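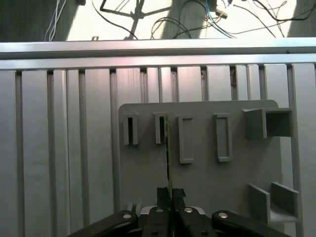 Trundia Slotted Back Frame, 700 Series

Share 6 | Comments 0

The Trundia 700 is a slotted aluminum back frame for packing benches, repair counters and assembly tables. It bolts to the rear edge of a bench top and provides a continuous mounting surface for holders, bins, shelves, cable trunking and light fittings. The frame is supplied as a kit of cut and drilled extrusions with fasteners. It does not include a bench.

The 700 replaces the earlier fixed-pitch panel, which located accessories by punched holes. On the slotted frame an accessory can be set at any height along the groove and locked there. Existing punched-hole accessories can be carried over with the adapter strip listed under Options.

Dimensions and load

Overall width: 1,394 mm
Height above bench surface: 700 mm
Slot type: open groove, drop-in nut
Fastener size: M6 throughout
Frame weight: 6 kg, without accessories
Rated load: 52 kg, evenly distributed
Finish: clear anodized

The rated load applies to a frame fixed at both end brackets and at the center bracket. If the center bracket is left out to clear a bench drawer or a power rail, the load must be halved. The rating covers static weight only. Do not use the frame to support vises, arbor presses or anything that is struck or pulled in normal use.

Width is measured across the end caps. The fixing centers are set in from each end, and a drilling template printed at full size is packed with the kit. Check the template against the rule on its edge before marking out, as copies made on an office printer are often scaled.

Bench requirements

The bench top must be solid for the full depth of the bracket foot. Laminated board, solid timber and steel-faced tops are suitable. Hollow-core tops are not, and the bolts supplied are too short to reach through a top with a spreader plate beneath it. Longer bolts can be ordered from Sales at no charge if the top thickness is stated on the order.

Leave enough clearance behind the bench for the bracket tails. Where the bench stands against a wall, fit the frame first and then move the bench back. 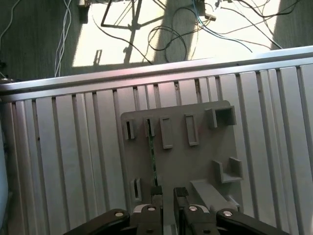
Fitting accessories

Drop-in nuts enter the groove from the front, so the end caps can stay in place. Insert the nut with its long side parallel to the groove, turn it a quarter turn and start the screw by hand. A nut that has not turned fully will hold under light tension and then pull out under load. Tug each accessory firmly toward you before putting anything on it.

Plates that span several grooves should be fixed at opposite corners as a minimum. Tighten in stages. On plastic plates use the wide washers in the accessory bag and stop when the washer is flat; further tightening bows the plate and may crack it around the hole.

Heavier items belong low on the frame and close to the end brackets. Cable trunking can be run in an unused groove with the snap cover, which accepts low-voltage leads only. Mains wiring must be carried in a separate enclosure.

Care

Brush or vacuum the grooves before adding or moving nuts. Packed dust keeps the nut from seating and is the usual cause of accessories working loose. Wipe the faces with a damp cloth and mild detergent. Avoid caustic cleaners, including most oven and drain products, which attack the anodized layer and leave a chalky stain that cannot be removed.

Check bracket bolts one month after installation and every June after that. Benches on casters should be checked more often.

Options

Punched-hole adapter strip
Snap-in groove cover, gray or black
Overhead light arm, lamp not included
Shelf brackets, pair
Drop-in nuts, bag of 52
Corner joint for two frames at a right angle

The corner joint needs one frame of each hand. State left or right when ordering. Frames already drilled for end caps can be converted, but the cap screws are not reused.

Ordering

Stock frames ship from Ivport in a single carton. Cut-to-width frames are made to order and cannot be returned. The part number is printed on the carton label and on the underside of the left bracket foot; quote it when asking for spares.

Page revised 18 October 2021

Preresstead, Ivport | Contact Sales | Copyright Preresstead, all rights reserved | Back to top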